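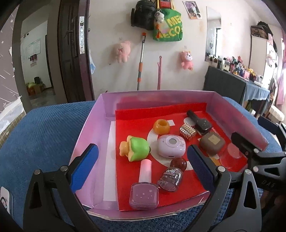 *Odds and ends in a shallow lilac tray, on ribbed blue cloth.*

## Flindon ribbed throw, blue

We've been selling throws since 1992, and the Flindon is still the one we take home ourselves! It's a good, generous weave that softens nicely as the months go by — Cirilo Ponce has had his on the same armchair for eight winters, dog and all, and won't hear of swapping it.

Wash at 30, dry flat if you've the room, and please keep it well away from the tumble dryer. The Skakel fringe can be added for £5.

**Price:** £70
**Also in:** oatmeal, moss
**Next delivery:** March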